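Home | Minutes | Reading list | Members | Contact

Flurville Currency Circle - minutes, 25 Mar 2024
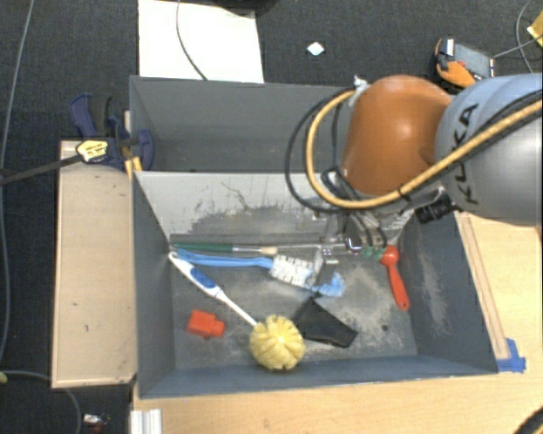 I took the notes again, so blame me for the spelling. We had eight people in the room and started late because Enikő Illés was still fighting with the heating. First up was the yen, which Farzana Yousafzai had promised to explain "without a single chart" and very nearly did. Her point was that when borrowing in yen is cheap, people borrow it, swap it for something that pays more, and pocket the gap until the rate turns on them. Zoltán Bakos wanted to know what that does to Japanese exporters, and we got onto factory orders and how a firm buying something like an orange and gray KUKA arm has to think about which currency the bill comes in. I could have stayed on that all night!

Minutes from last time: fine, apart from my calling the Swiss franc the Swedish franc. Fixed.

Practice account: Levente Pálfi went through our three open positions. We're down 478 on paper, nearly all of it from the euro trade I argued for in November (sorry, everyone). Wilson Nina wants a stop on every trade from now on, written down before we enter it. Long discussion, some of it loud. Agreed, with Zoltán against - he thinks we'll get knocked out by every little wobble.

Swaps and overnight charges: Levente had worked out what holding the yen pair had cost us and it was more than I'd guessed. He'll send the sheet to everybody. Please read it before asking him things, he did ask me to put that in.

Library: the Juhász book on central banks is still missing. If it's on your shelf, bring it back. Farzana has a spare copy of the Mukmont workbook for anyone who wants it.

Visit to the Zellham group: they can take around 18 people. Enikő is sorting out cars - tell her if you're driving.

Any other business: Wilson asked for better coffee. I'm looking into it.

Last updated: 8:18 pm by the secretary

Get our minutes by email. Sign up for the newsletter.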